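Clanel list: self-publishing and small e-books
Subject: Re: Footnotes in reflowable editions, and whether to drop the PDF
From: Jenő Vida
January 2024

Issa wrote:

> I have finished the text of my sailing manual and I'm now stuck on the
> notes. There are more than 300 of them, most only a line long, and in the
> PDF they sit at the foot of the page where I like them. When I run the
> same file through Cumisov for the EPUB they all land in one enormous
> chapter at the back, and the links take you there but not home again.
> Do readers mind? Should I give up on the EPUB and sell only the PDF?
> Also, does Hanero let you replace the file after somebody has bought it,
> or do they have to pay again?

Dear Issa, dear all,

I had the same trouble with my book on clock repair, so I will write down what I did. Please forgive my English where it is stiff.

First the links which do not come home. In Cumisov there is a setting under Export, then Notes, with the name "Return marks". In my copy it was switched off from the beginning. When you switch it on, every note gets a small arrow at its end, and the arrow goes back to the sentence you came from. You must export the whole book again after this, it is not enough to export the notes chapter. I lost an evening with this.

Second, the enormous chapter. You can ask for the notes to be placed at the end of each chapter. I prefer this, but be careful with the numbering. If your text says "see note 2" somewhere, and the numbers start again in every chapter, then your reader has many notes with this number and will be annoyed with you. I searched my manuscript for the word "note" and rewrote each such place by hand. It is dull work, but it also showed me several notes that I could simply put in the sentence or throw away. A note of one line often wants to be in brackets in the text. Perhaps yours also?

Newer reading programs open a note in a little window over the page, and then it does not matter so much where the notes live. Older devices do not do it. I would test on the oldest one you can borrow. My sister's reader is very old and the colour covers look terrible on it, but it is my favourite for testing, if it works there then it works.

About giving up the EPUB: please don't. I sold only the PDF for the first months and I received polite complaints from people who read on the telephone. A PDF page made for printing is misery on a telephone. On the other hand, my readers who work at a bench with the book open beside them want the PDF, for the drawings. So I sell both in one packet for one price. I believe a sailing manual is similar, someone will want to print the chart pages and someone will want to read in the bunk.
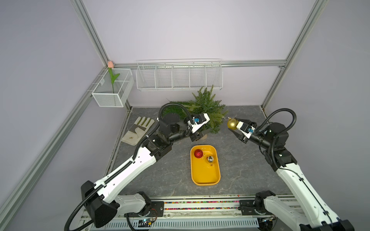
Two robot arms reaching in over the grey tabletop.

Now Hanero. Yes, you can replace the file. You go to the product, choose "New version", and tick the box that lets earlier buyers download again. They do not pay again. But the e-mail to the buyers is a separate button, and it is easy to forget it. I forgot it, and for weeks people were reading my old chapter about escapements with the wrong drawing in it. Write in the message which pages have changed — people are grateful for this and do not need to look through the whole book.

There is one limit you should know. The description field in the shop takes 2,000 characters and it cuts the rest without warning, so write it in another program first and count there. I pasted mine with the table of contents included and the last chapters were missing from the page.

One question from me also. Does anybody have experience with hyphenation in Cumisov when the book has words from another language? My text has many German names of tools, and the program breaks them in strange places. I can turn off hyphenation for the whole book, but then the narrow screens have big holes between the words. I would like to mark only these words, if it is possible.

With kind regards,
Jenő Vida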